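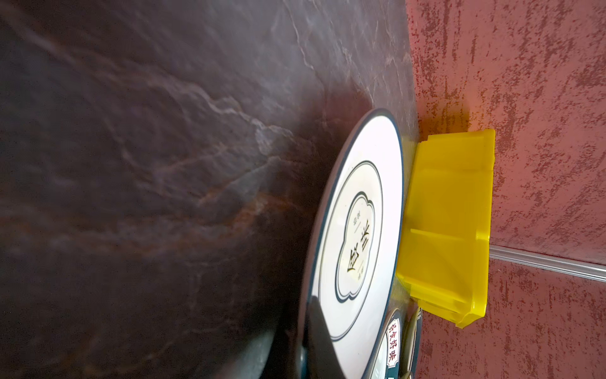 # Plate day at Firndale

I've been buying plates with writing on them for years now, a couple at a time, and they finally got out of hand! So I pulled a bunch out of the cupboard to sort, and of course I ended up looking at every single one (this is why it takes me all afternoon).

The one with the cloud-shaped badge in the middle is my favorite, mostly for those two big characters. I love the thin rings inside the dark rim too. I eat toast off it most mornings.

Then there's the green-rimmed one that starts "HAVE A NICE…" and always cheers me up. The yellow bin is from Riltov, and it's been a toy box and a potato bin before now.

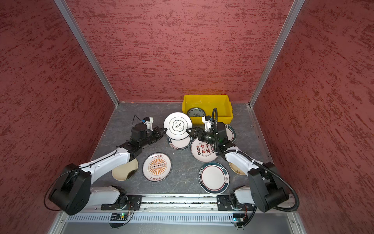 **Do you stack printed plates with anything in between?**

I put a paper towel between them, and I never go higher than 13 in a pile. The bottom ones are heavy to get at otherwise.

The loud ones go on the lower shelf. My sunburst plate has red writing all around the rim, and next to it I keep the one with a wide teal rim that says "SHI HAO WEI." They look great together, a bit like a noodle shop counter.

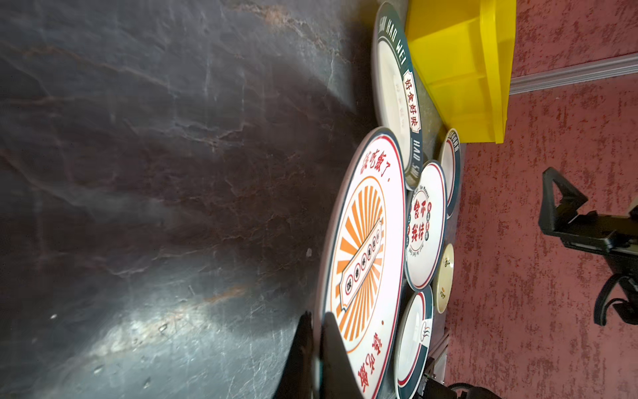

I'd like a proper rack for that shelf, something from Kunix maybe, but I only have room for 2 and I keep changing my mind on the size. Until then it's piles and paper towels, and the little cream one with the gold rim goes on top.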